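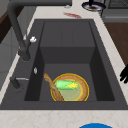

Corn, spoon and wicker bowl in the simulated sink. Gripper fingers at the right.

The Sundeditz arm still has no wrist. The printed housing for the last joint came off the bed with a warped bearing seat, and the shared shop in Brarkow has a queue for the good printer that runs into March. So the arm is clamped to the end of my bench with its forearm in the air, and work has moved to the simulator for a while.

I picked the sink task for the simulator for the same reason I want it on the real arm. A sink is a box with tall walls. Any reach that goes to the floor of the basin has to come in steep, and a gripper with a wide body will hit the rim before the fingers get to the object. Flat tables hide this. You can have a poor approach planner for months on a flat table and never find out.

The basin in this model also has a step. The far end is a raised ledge and the near end is the lower floor, with a vertical wall between them. My first collision mesh was a single convex hull, which filled the whole sink in like a block of concrete. The bowl spawned inside it and left through the ceiling. I split the sink into separate boxes for the rim, walls, ledge and floor, and that fixed it. Automatic decomposition would have done the job too, but it left slivers along the step that objects caught on, and by then I had already measured everything.

The spoon was worse than the bowl. A long thin object leaning on a curved rim has very little contact area, and with the default solver settings it crept. It would slide a little each second, forever, with no force on it. Things I changed, in order:

- smaller physics step, 2 ms
- more solver iterations on the contacts
- torsional friction turned on for the spoon only
- center of mass moved toward the head of the spoon, where a real one has it

The last change did the most. I had left the mass properties at whatever the importer guessed, and the importer had guessed badly. If you take one thing from this post, check the inertia on every mesh you import. The default may be fine for a cube and nonsense for a spoon.

The corn is one rigid body with the husk baked in. I considered making the husk soft and decided against it. The policy sees color and shape, and the fingers close on a solid. A soft husk would cost more compute time than the rest of the kitchen together.

The fingers are driven by Gamage, the little control layer I wrote for the real motors. It takes a target width and a force limit and sends back the measured width. It doesn't know if the motors exist. In the simulator I swap the serial port for a socket and the rest of the code runs unchanged, including the bugs. One of those was a sign error in the force limit that would have pushed the real fingers together at full current. I would sooner find that in software.

Opening stroke is 120 mm, which I carried over from the printed parts. It is enough for the corn across its short axis and nowhere near enough for the bowl across its diameter, so the bowl has to be taken by the rim. I did not plan that, and I am leaving it in. It gives the grasp selector something to decide.

Then there is the viewpoint problem. I run two kinds of checks on every reset: one on object poses and one on what the cameras can see. The pose check is simple. The view check renders from a set of start positions and counts how many pixels belong to the task objects.
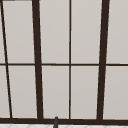
If the count is zero, the start position gets flagged and the episode is thrown out before anything is recorded. Without the check, those episodes go into the set and the policy learns to move while looking at nothing useful, which on a real bench ends with a stripped gear.

I ran 200 resets overnight to see how often it happened. More than I wanted. Most of the bad ones shared a cause: I was sampling the pitch of the camera from a range I had chosen for a table, and the sink sits lower relative to the mount. Narrowing the range upward and leaving it alone downward cleared nearly all of them. The rest were plain bad luck with yaw, and the filter handles those.

A side effect of looking through the rejects by hand is that you notice the lighting. My window panes are flat gray with no outside behind them. The light in the room comes from an environment map with no relation to the window at all, so the shadows in the basin fall wherever the map says. I have an area light half set up to fix this. It makes the render slower and I have not yet shown that it helps anything, so it is off by default.

Still to do:

- reprint the wrist housing with a brim
- randomize the faucet position, including the swing of the neck
- add contact reporting between the gripper body and the sink rim
- log rejected resets to a separate folder so I stop deleting them
- work out why the spoon still gains a small spin on every tenth reset or so

The scene files and the reset filter are in the Sundeditz folder with the other Plullness downloads. Gamage is in there too, but the serial half is untested past the elbow joint, so keep a hand on the power switch if you run it on hardware. The wrist mount will get its own post when there is a wrist to mount.

2 comments Share

Plullness – notes from a bench in Brarkow | Contact | All text and files by the author unless marked | Back to top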